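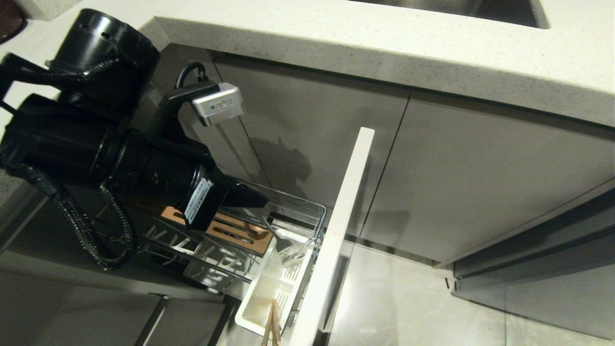
Kitchen and Pantry, Dremard Street
Gallery by Teodora Kneževič

The kitchen on Dremard Street was finished in February and has been in daily use ever since. It is a family kitchen of ordinary size, with one long run of base cabinets, a sink and a short return wall that leads to the pantry. Embla Strömberg drew the plans and I handled the fitting and the storage. The owners kept their old table and chairs and most of their pots, so the work was mainly about where things go.

The notes below go with the gallery and are grouped by part of the room. They cover materials, what changed from the first drawing, and how each piece has held up.

Countertop
Quartz, off-white with fine grey and dark flecks. The front edge is thick and rounded. The owners looked at a plain white slab first and decided the speckle would be easier to live with, and crumbs do show less on it. It has been wiped down with dish soap and water and nothing else.

Sink
Stainless steel, undermount. With no rim standing above the counter, water and scraps can be pushed straight in. The old sink was a drop-in model and the joint around it had to be recaulked twice. The new one has needed nothing so far.

Cabinet doors
Flat panel, grey, with a glossy finish. The doors are separated by a thin seam and there is no molding to collect dust. Gloss does show fingerprints – a damp microfiber cloth takes them off, and a dry one mostly moves them around.

Toe kick
Recessed and grey to go with the doors. The first drawing had it in black. We changed it after taping samples to the old cabinets for a week.

Wire basket drawer
Pulls out from under the counter. A solid drawer was priced for the same spot, but the wire basket lets air through and you can see what is at the bottom without digging. The owners started out keeping potatoes and onions in it and later moved the onions to the pantry. It lifts off its runners for washing. Weight has been fine for everyday goods. I would not put cast iron in it.

Basket runners
These are the Mistis type, full extension. They were the one item that arrived late, and for 30 days the basket sat on the floor next to the cabinet. Fitting took an afternoon once they came. One screw on the left side worked itself out a little in the first months and was tightened again. No trouble after that.

Pantry shelves
Hedlund shelving in birch, oiled and not painted. The shelves are 337 mm deep, enough for two rows of cans or one row of large jars. Embla wanted them deeper. We settled on this depth after the owners said that anything behind the second row would be forgotten.

Pantry door
The original door, stripped and rehung to open the other way. It used to block the walkway when it was open. The hinge marks on the old side were filled and can still be found if you look for them.

Lighting
Dilach strips under the wall cabinets, warm white, on a separate switch from the ceiling light. The owners use the strips alone in the evening.

Costs
Storage fittings for the whole room came to $3000, including the baskets, the runners and the pantry shelves. Hardware and small parts added $244. The countertop and appliances were ordered by the owners directly and are not part of those figures.

Still to do
A second wire basket is planned for the cabinet nearest the pantry. The shelf there is awkward to reach and gets used for things that are rarely needed – roasting trays, the big stockpot, spare jar lids. The pantry also needs a hook for the step stool.

Page last updated 14 December 2024. Questions about the shelving or the baskets can be sent through the contact page, and questions about the plans should go to Embla.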